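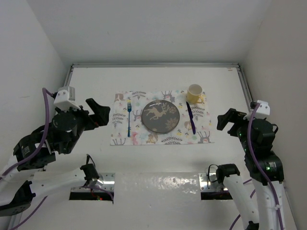

**Automação no posto de trabalho - notas da aula 4**

Caso de estudo: cantina da Rirkirmont, preparação de lugares à mesa. A célula usa dois braços, um de cada lado do individual, e dispõe prato, garfo, faca e copo.

- Antes: 847 lugares por turno, postos à mão.
- Depois: 75 % dos lugares passam pela célula; o restante continua manual.

Efeitos sobre as funções (Panasiuk, relatório interno):

1. A tarefa repetitiva diminui - a supervisão aumenta.
2. O operador abastece, verifica o alinhamento dos talheres e retoma após paragem.
3. O ritmo deixa de ser fixado pela equipa. Foi a queixa mais frequente nas entrevistas.

Distinguir *substituição de tarefa* de *substituição de posto*: nenhum contrato cessou, mas duas categorias foram redefinidas.

Leitura para setembro: Hrytsenko, cap. 3, pp. 141 e seguintes.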